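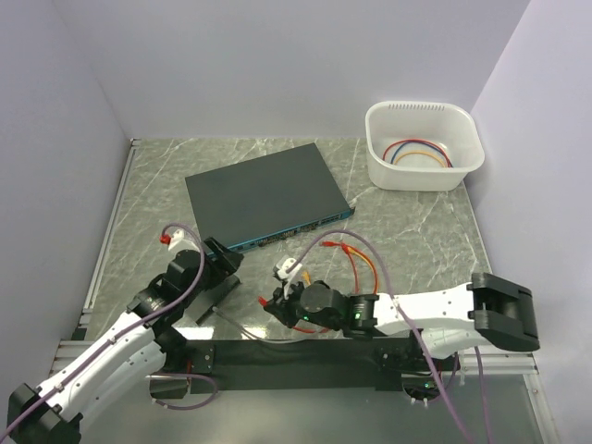
Le câblage et l'équipement réseau : galerie

Le service des infrastructures de Sirketti présente sur cette page le matériel employé pour le raccordement des postes de travail et des salles de réunion. Les équipements concernés sont préparés à l'atelier du site Trikance avant leur installation dans les locaux techniques. La galerie s'adresse aux correspondants informatiques des différents bâtiments, ainsi qu'aux agents appelés à formuler une demande de matériel.

Les légendes ci-après suivent l'ordre de préparation retenu par le service. Elles ne se substituent pas à la procédure complète, disponible auprès du guichet technique.

Le commutateur
Commutateur réseau au format rack, de teinte gris foncé, à façade bleue étroite. Les ports sont alignés en façade. Une patte de fixation dépasse à l'extrémité du châssis.

Les câbles
Trois câbles, un rouge, un bleu et un jaune orangé, réunis dans un même bac.

Le bac
Bac en plastique blanc translucide, aux angles arrondis et au rebord épais. Une rangée de fentes verticales est ménagée sous le rebord.

Le plan de travail
Plateau gris à motif marbré, parcouru de fines veines blanches. Le commutateur y est posé à plat.

Règles de préparation

Tout commutateur destiné à une baie fait l'objet d'un contrôle visuel de la façade et des pattes de fixation. Le numéro d'inventaire est relevé sur la fiche de suivi, puis reporté dans le registre Zevik. Un équipement dont la fiche est incomplète ne quitte pas l'atelier.

Les cordons sont triés par couleur et par longueur. La couleur indique l'usage prévu dans le plan de câblage du bâtiment ; il convient donc de s'y reporter avant tout remplacement, y compris pour une intervention de courte durée. Les cordons pliés ou dont le connecteur est abîmé sont mis à part et remis au guichet technique.

Les bacs restent ouverts pendant la préparation. Ils sont étiquetés au moment de la remise, avec le nom du bâtiment et la référence du local.

Le parc en service

Le parc compte 68 commutateurs, répartis dans 15 locaux techniques, pour 1228 prises actives. Sept locaux ont été repris depuis le mois de juin dans le cadre du programme Chuang, qui prévoit le remplacement progressif des équipements les plus anciens et la remise en ordre des baies. Les travaux sont effectués en dehors des heures d'ouverture des bureaux. Les correspondants des bâtiments concernés reçoivent au préalable un avis d'interruption.

Demandes et retours de matériel

Les demandes sont adressées au guichet technique au moyen du formulaire interne, en précisant le local, le nombre de prises à raccorder et la longueur de cordon souhaitée. Le matériel est remis contre signature. Les équipements déposés sont rapportés à l'atelier avec leur fiche, leurs pattes de fixation et leur visserie.

Sirketti, service des infrastructures, site Trikance
Reproduction soumise à autorisation.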